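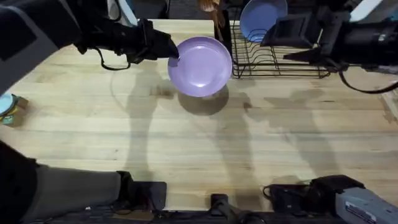

Funda para pasaporte y visados Stuvunari 30

Ref. Killwood 394. Fabricante: Nakajima.

Funda de viaje para un pasaporte en formato cuadernillo, con bolsillo posterior para el visado impreso, la carta de invitación o el resguardo de la solicitud. Los documentos en A4 se guardan plegados en cuatro. El bolsillo delantero es transparente y permite leer la página de datos sin extraer el pasaporte, aunque en la mayoría de los controles fronterizos se exige presentarlo fuera de la funda.

Características

Material exterior: poliéster 600D
Compartimentos: 7
Cierre: cremallera perimetral
Peso: 30 g aproximadamente
Colores: gris, azul marino

Uso previsto

Transporte de documentación personal durante el viaje. No es estanca. No sustituye al sobre cerrado que algunos consulados piden para la entrega de solicitudes — consulte las instrucciones de la oficina que tramite su visado. Las fotografías sueltas deben ir en el compartimento interior pequeño, sin grapas ni clips.

Limpieza con paño húmedo. No planchar.

Disponibilidad

Azul marino: en existencias. Gris: reposición en abril. El modelo Mornier, con correa para el cuello, se vende por separado y no comparte recambios con este artículo.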